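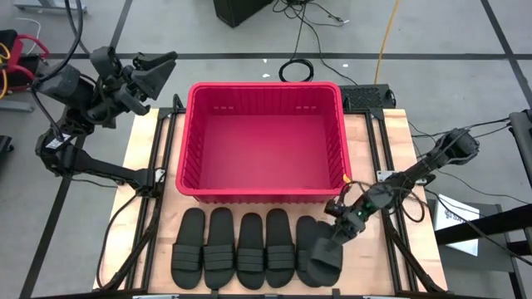 Ticket 802: Chapter PDF exports with wrong film stills and broken footnote numbers

Status: Resolved
Opened by: Veronika Wyss
Assigned to: Kheri Obura
Component: Rosto export, book templates
Priority: 2

Report

I am preparing an edited volume on film theory for Arnwood. Chapter files are uploaded as DOCX and exported to PDF with the Kaijage humanities template. In the chapter on suture and the shot/reverse shot, two things go wrong on export.

Footnotes restart at 1 after every block quotation. The chapter has 100 notes, and the last one prints as 7.

Stills are placed one caption late. The still for the first close-up analysis prints over the caption for the second, and so on to the end of the chapter.

The on-screen preview is correct. Other chapters in the volume export normally.

Steps to reproduce

Open the volume, select the chapter, choose Export, choose PDF (print), leave all options at default. 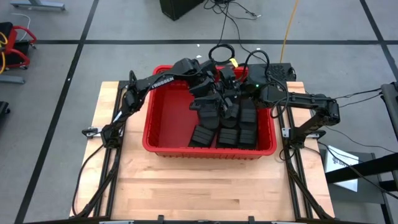 Export was run from two accounts, mine and Caroline Barasa's, with the same result. Clearing the cache did not change it. Exporting to EPUB gives correct footnotes but the captions are still off by one.

Kheri Obura
Reproduced on staging. The export log shows this at the point where the first quotation closes:

WARN section break inside quote, note counter reset
WARN figure anchor without target, skipped

The source file has a continuous section break inside each block quotation. These usually come from pasting out of a two-column journal article. The preview ignores section breaks and the print exporter does not, which accounts for the difference between the two.

The caption problem is separate. There is an empty figure anchor before the first still. Can you check whether an image was deleted there during editing?

Veronika Wyss
Yes. The author, Bohumila Vávra, removed a production still after the rights holder declined permission. The caption was deleted as well. Nothing shows at that spot in Word, even with formatting marks turned on.
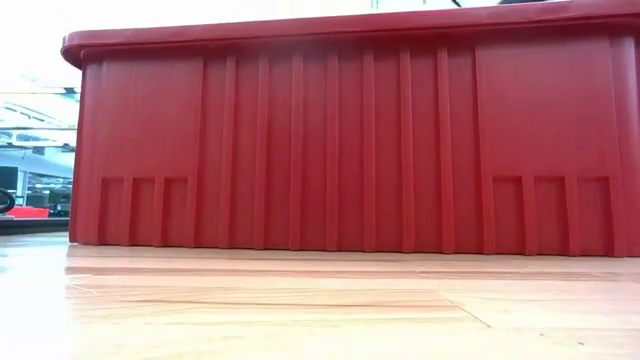 I can send the earlier version of the file if it helps. It is 268 pages in manuscript with the appendices, so please do not ask the author to rebuild it from scratch.

Kheri Obura
No rebuild needed. The anchor is stored in the document XML and Word does not display it. Please try the following on a copy:

1. In Rosto, open Source Tools and run Remove Empty Anchors.
2. Run Normalize Section Breaks with scope set to Quotations only. Do not use Whole Document. It will remove the breaks around the landscape table of shot lengths.
3. Save, reopen, and export again.

Veronika Wyss
Step 1 fixed the captions in both formats. Step 2 fixed nearly all the notes. Numbering now runs correctly up to note 61, then restarts once, after the epigraph to the final section. 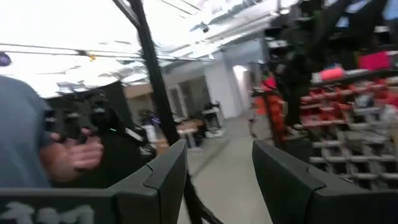

The epigraph uses its own style, Epigraph-Indent, and is not tagged as a quotation.

Kheri Obura
Confirmed. The Quotations scope matches on style name and does not include Epigraph-Indent. Workaround: change the epigraph to Block Quote, run step 2 again, then change the style back. A rule for epigraph styles has been added to the template and will ship in the May update.

Veronika Wyss
Numbering is continuous to 100. Index locators checked against the new PDF by Sharon Kinyua, no differences found. File sent to the printer in Wurkville.

Closed 9 March 2025. Linked to the open request for a preflight warning on hidden anchors.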